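The Case Against the Perfect Coil

Every April, when the sheds get opened, the advice comes back. Coil your rope this way. Over, under, over, under, finish with three wraps and a tuck, and it will never tangle again. I have tried it, faithfully, for two years, and I would like to register a doubt.

The Durnamstead sailing club used to hand out a sheet on the subject with 72 lines of instructions. Stesen, which sells cord by the spool, prints a shorter version inside the box lid. Both promise the same thing, and both assume the rope in question is long, heavy and headed for a hook on a wall. Most of the rope in most houses is nothing like that. It's a few feet of thin braid that ties down a trunk lid, holds up a tomato plant, and then goes in a drawer with the tape and the dead batteries.

For that kind of rope, I don't believe the method matters much. A drawer gets opened maybe 200 times a year. Everything in it shifts. Your neat figure eight gets shoved sideways by a flashlight and ends up as the same lump you would have had anyway, only you spent longer making it.

The lump, I'd argue, has been treated unfairly. Take an ordinary one, sitting on a table with the usual drift of small stuff. 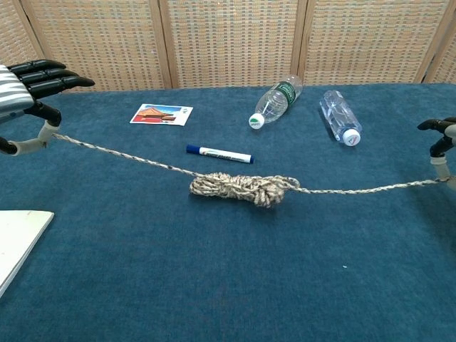 Speckled cord, bundled in the middle, with a postcard and a marker nearby.

Both ends are in the clear, and that counts for more than how the middle looks. Find the ends, keep them out of the pile, and pull gently. If it snags, stop and loosen a loop. I've yet to read a guide that puts this first.

I'll grant the coilers one point. If you own 1,000 feet of line, or your life hangs off it, learn the proper way and do it every time. The rest of us could use a rubber band and get on with the afternoon.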